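**July, bench notes - sourdough crackers, batch 4**

Started 7:40 am. Discard from the Pandville jar, fed the night before, smelled sharp and a bit like apple. Same formula as batch 3 except for the fat: 40 g olive oil in place of the butter. 300 g discard, 94 g rye flour, salt, caraway. The dough came together faster than last time and was tacky at first. Rested it covered on the counter until it stopped sticking to my knuckles.

Batch 3 went soft overnight in the tin. I had blamed the tin (the old Van Acker one with the bent lid), but the centers were still pale when I broke a few open, so I now think they were underbaked. This time the plan was to roll thinner and leave them in longer at a lower heat. 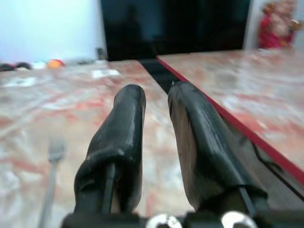 *Marbled top, between batches.*

Rolling: pin straight on parchment, no extra flour. The oil dough tears at the corners more than the butter dough did. Patching works if you press the scrap on before it dries out. Docked with a fork, close rows. Wide rows gave us the big blisters in batch 2, and those are the ones that burn first.

Oven at 400 F for the first sheet, as before. Edges were brown before the middle had any color at all. Pulled it, broke off the outside row, put the rest back. Not a good way to work.

Second sheet at 300 F, top rack. Much slower, but the color came up evenly right across. I turned the sheet once, halfway. Snap was clean after cooling - no bend in the middle pieces.
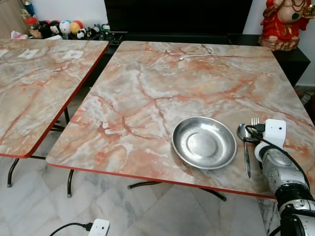 The third sheet got the same treatment with the caraway left out and flaky salt pressed in before docking. I preferred it plain. The caraway takes over, and after two or three crackers it's all you taste. If we keep it, halve it and crack the seeds first.

Storage test: half of sheet two went in the Van Acker tin, half in a Jeltora jar with the rubber seal. Both on the same shelf, away from the stove. Check tomorrow morning and again two days later. If the tin half is still crisp then the tin was never the problem and I owe it an apology. 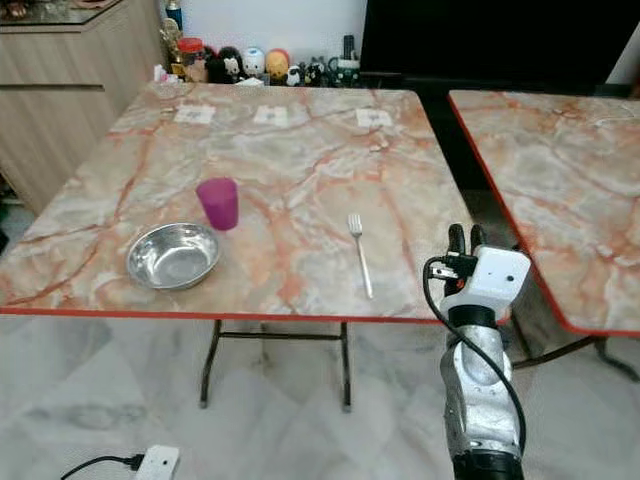
Jerkumik tried the plain ones at lunch and wrote on the back of this page that they want more salt and less rye, and that batch 2 tasted better even with the burned blisters. Also asked whether the oil version will go stale sooner than the butter one. I don't know yet. Will keep a few pieces back from each and taste side by side.

To do for batch 5:

- start at 300 F, skip the hot sheet
- trim corners square before docking
- drop rye a little, make up the weight with white flour
- label the tin and the jar this time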